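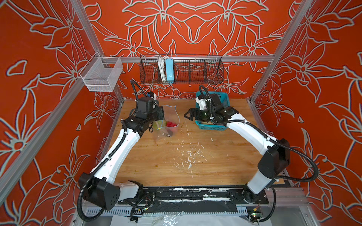

Report on the Visit to the Diltovberg Data Collection Floor

Submitted by Jaqueline Arriaga, Office of Workforce Programs

On Monday, July 20, 2020, a delegation from the Cusness Technical Institute visited the Diltovberg site of Saengthong Automation. The visit was arranged at the request of the Institute, which is preparing a certificate course for operators of robotic equipment and wished to see how recorded examples are gathered for learning systems. The delegation was received by the site manager and was shown the collection floor, the review room and the storage area for task materials. Attendance was limited under the health rules then in force, and the group was divided into two parties for the tour.

Arrival and Opening Remarks

Visitors registered through Pretix in advance and were checked in at the east entrance. The opening remarks were given in the cafeteria, where seating could be properly spaced. The site manager explained that the floor was opened with a single station and has since been extended into the former packing hall. Its purpose is to produce recordings of people guiding robot arms through ordinary household and shop tasks. These recordings are later used to train a control system to carry out similar tasks without a person at the controls.

The Collection Floor

The floor is arranged as a row of enclosed cells, each with its own table. The first cell visited has two white arms mounted at the front edge of a light wooden tabletop, with a camera carried at each wrist. The walls of this cell are papered in a bold orange-red pattern of large flowers and curling stems. The lead operator stated that wall coverings are changed between cells as a matter of policy. A system that has been trained against one plain background may perform poorly when it is moved to another, and the site therefore seeks variety in color and pattern wherever it can be had at low cost.

The same reasoning applies to the tables. The top in this cell is scuffed and spattered with white paint, and the operators have been told to leave such surfaces as they are. Members of the delegation asked whether a worn table might be treated as a fault by the reviewers. The lead operator replied that it would not, provided that the objects of the task can be clearly made out in the recording.

The task assigned to the cell concerned a clear zip-top bag and a teal-blue plastic basket. The bag stood open on the table, with a red object and a yellow-green object among its contents, and the right arm had been lowered into the basket, where a round green object lay. Tasks of this group were described as among the more demanding on the current list. Clear plastic is difficult for cameras to read, and a soft bag changes shape whenever it is touched. Operators are expected to complete a training period of 3 weeks before they are assigned to bag work.

Wire-mesh baskets are fitted along the back and at the left side of the cell. The one at the back holds cables and a power strip. Several members of the delegation noted this as a practical arrangement that could be adopted in the Institute's own teaching laboratory, where bench space is limited.

The Review Room

Each recording is examined before it is accepted. A reviewer watches it in full, confirms that the written task name agrees with what was done, and marks any hesitation, dropped object or contact between the arms. Recordings that show a mistake followed by a sound recovery are kept under a separate heading. The manager considers them valuable to the training of the system and asked that this point be included in our report. The site accepts about 700 recordings in a normal week. In the week before our visit, 272 were returned for a new written label, most of them for unclear wording.

The delegation was permitted to take part in a short labeling exercise. Participants found that agreement on wording was harder to reach than expected. The words "place," "put in" and "drop" were used by different members for the same motion.

Discussion

The closing session dealt chiefly with staffing. Saengthong Automation does not require prior experience with robots. Steady hands, patience and the ability to write a plain sentence were named as the main requirements. Shifts at the controls are limited to 2 hours, after which operators move to review duties or to the preparation of materials.

Matters for Follow-Up

The Institute will request a copy of the operator checklist for use in the draft course outline.

The labeling exercise will be added to the first unit of the certificate course, subject to approval by the curriculum office.

The site manager has offered to receive a second group in the fall term. Staff members who wish to attend should notify the Office of Workforce Programs in writing.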